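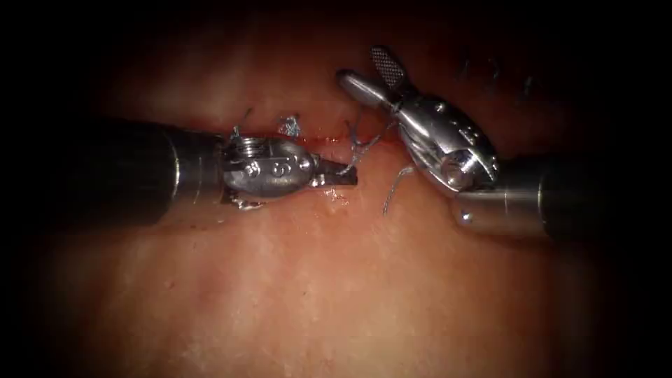
Suture tying with two instruments, Fulwood student surgical robotics club.

Dakico Suture Task Kit - Club Edition

Set of exercises and scoring sheets for student teams working with paired robotic instruments. Written by Daichi Tanabe for the Mevcombe inter-school competition and revised in May.

Tasks covered: thread pickup, handover between jaws, single knot, closing a line with separate knots. Each task is scored on thread tension, knot spacing and tail length.

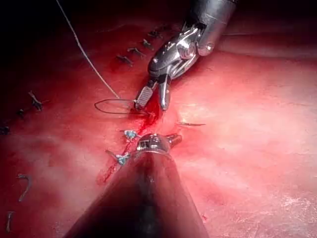 Tail length is where most teams lose marks. Tails over 11 mm are marked down, and a knot off the line scores zero. Time limit is 40 minutes per team.

Thread: 600 m spool, colour grey or blue
Score sheets: pad of 40
Log software: Su, stores some 3,000 runs
Not included: instruments, console, tissue

Orders received by Saturday noon ship the following week.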